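Okay, the Galemar update landed on my living room TV on Monday and I have thoughts. Long thread, sorry in advance to everyone who follows me for soup.

Background for new people: I have a Galemar set, the one with the big silver foot, and until this week its "games" section was a solitaire, a bubble thing and a fishing thing that froze whenever you caught a fish. I'd stopped opening it.

Now there's a real game store in there! You press the home button, slide over to the new Play tab, and it loads games straight onto the TV. No console, no stick in the back, no laptop on the rug with a cable across the room.

Setup took longer than I wanted. It asked me to log in with my Galemar account, then sent a code to an email address I haven't used since college. Then the TV restarted itself in the middle of a baking show and I got yelled at from the couch.

Launch lineup is 39 games. A lot of those are phone games stretched out wide, and you can tell, the menus still have a little "tap here" hand on them. Tap where? It's on the wall!
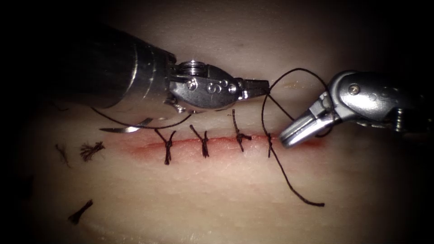 The one I've sunk the most time into is Sudine, a puzzle game where you pull a rope through a row of gates before the clock runs out. Looks simple, gets mean fast. By the third world you've got one end of the rope doing one thing and the other end doing something else, and you have to keep both moving. My brain was not built for it. I restarted the ice level so many times that the music is now in my dreams.

Controls. You can play most of it with the regular remote, but please don't. The arrow buttons are mushy and there's a lag that I'd call half a beat. Fine for word games. Terrible for anything that jumps.

I paired a Hamdan pad I had in a drawer and it was a different world. Hold the middle button till it blinks, pick it from the list, done. It took 2 tries because the first time I'd paired it to my tablet in the next room without noticing.

Also you can use your phone as a controller through the Galemar app. I want to like this. It works okay for party games, but your thumb slides off the pretend buttons and you end up staring at your phone instead of the TV – kind of misses the point of the giant screen.

Prices are all over the place. Some games are free with ads, some are a one-time buy, and then there's a monthly bundle that covers most of the store except, of course, the racing game I wanted. Read the little gray label under each title before you hit the button. I didn't, and I now own a farm.
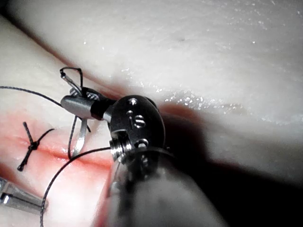
The farm is fine, by the way. I have goats.

Storage is my biggest gripe. The TV holds 2 of the larger games and then starts asking you to delete things. I plugged in an old thumb drive and it saw it, offered to format it, formatted it, and then told me games can't be installed there. Why ask, then??

Somebody asked if Gosow is any good. That's the space racer they put on the front banner. It's the best looking thing in the store by a mile, and I did say "whoa" out loud at the ring tunnel. But it only has the one cup so far, and the loading screens are long enough to go get a snack. I'd wait for a sale.

Picture settings tip: turn on game mode yourself. It's supposed to switch over when you open a game and mine doesn't. Settings, Picture, scroll way down past the eco stuff. The lag on the pad pretty much went away after that, and I felt silly for blaming the Hamdan for a whole evening.

Would I buy a TV for this? No. If you already have one sitting there, though, it's a nice free extra, and the couch co-op stuff has been a hit at my place even with people who say they don't play games.

Going back in for the ice level. If anyone has figured out the gate that spins the wrong way, please tell me, my replies are open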